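Course handout, week 4
Writing a clear procedure

Please read this before the class. Bring a printed copy, and a pencil.

1. Who reads a procedure?

A procedure is read by a person who is busy. This person has the text in one hand and the work in the other. Long introductions do not help. Last year one group wrote a procedure for closing the Utance reading room in the evening. The first page told the history of the building. The instruction about the alarm came on page 3, and most test readers never arrived there.

2. One step, one action

Write one action in each step. Compare:

Weak: The windows should be checked and the key is returned after signing the book.
Better: Check the windows. Sign the book. Return the key to the front desk.

The second version uses the imperative. Some students feel it is impolite. In English instructions it is normal, and "please" in every line makes the reader tired.

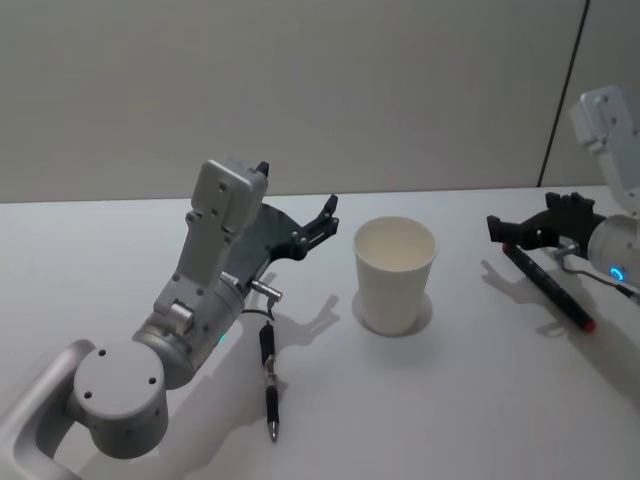
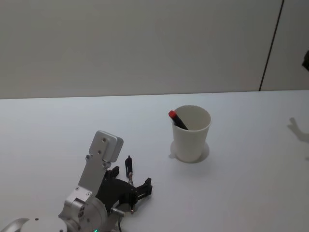 White table, light gray wall (both pictures)

Danica Hudec

3. Order and conditions

Put the condition before the action. "If the door is locked, call 747" is safer than "Call 747 if the door is locked" – a quick reader may call already after two words.

Warnings also come first. A warning that stands after the step is only a comment.

4. Words

Choose one name for one thing and keep it. If you write "form" in step 1, do not write "sheet" in step 4. In a story we like variety, but in a procedure the reader will look for a second paper.

Avoid "properly" and "as needed". Say what the result must be – the lid is closed, the light is green.

5. Homework

Write a procedure of 9 steps for a task you do every week. Exchange it with your partner, who follows it exactly and marks each place where he or she must guess. Rokeya Sheikh and Hervé Carré will collect both versions at the start of the next class.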